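Print this entry | E-mail this entry | 4 comments | Search the diary Go

11 May 2024

Dew point at first light was low enough that the barrel had no condensation on the lid. Read the gauge on the rain barrel before breakfast: 278 liters. It stood at 370 when I closed the outlet for the dry spell, so the beds have taken the difference through the drip line, less whatever evaporates through the gap at the downpipe. I have still not sealed that gap. Foam strip is on the list.

The Flitlow timer is running slow again. It opened the valve late this morning, and the drift has been growing since I changed the battery in February. The manual gives no adjustment for this. I reset the clock against the radio and will compare again at the end of the week. If the drift is constant I can correct for it by setting the start time early and leaving it alone. If it changes with temperature I will have to move the unit to the north side of the shed, and that means a longer hose and more pressure loss than I would like.

Pressure at the far end of the line is already marginal. The barrel sits on two courses of block, and the outlet is only a little above the highest bed. The last emitters on the Catside row deliver noticeably less than the first. I put a measuring cup under the final one and a second cup under the first for the same interval. The last one gave less than half. Flushing the line brought out some brown sediment but did not close the difference. A third course of block would help more than anything else, though the barrel has to be empty before I can lift it. 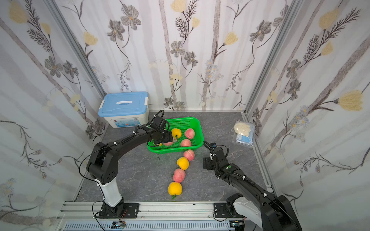
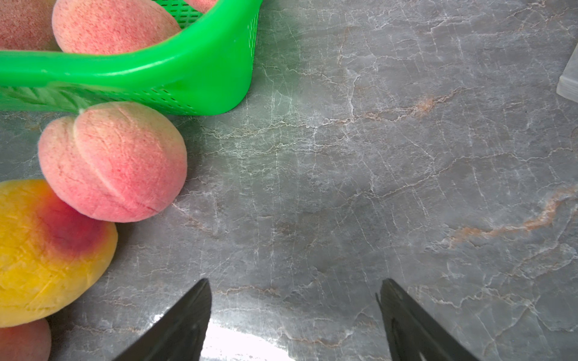
Spent the middle of the day on the bean seedlings. Thirteen cells of Bravo came up out of the tray, and the four weakest went on the compost. The rest were moved to larger pots with a mix of sifted compost and coarse sand, watered from below, and set on the bench out of the wind. For carrying pots I want something with slots in the walls, like the bright green plastic basket, so that the water can run out on the way and not into my boots. The solid crate I use now holds a puddle in each corner. I could drill it, but it cracked the last time I put a bit near the base. I will look for a slotted one before the next batch is ready.

Soil temperature at finger depth in the open bed was acceptable by early afternoon, lower under the mulch. I pulled the mulch back from the bean row to let the ground warm and left it in place over the onions. Slugs under the boards, small ones. Boards turned over and left in the sun.

Fed the tomatoes with Tetance at half the strength on the label. At full strength the leaf edges browned last year, though the tap water was hard and that may have been part of it. This year they are getting barrel water only, so the two seasons are not a clean comparison. I should keep one plant on tap water as a control. Marked the end pot with tape for this.

Evening: light wind from the west, cloud building. Outlet closed, filter basket rinsed, mesh intact. Timer left on the short program. To do tomorrow: foam strip, spare washers for the valve, second reading of the barrel before the line opens.

Shares: 13 | Print this entry | E-mail this entry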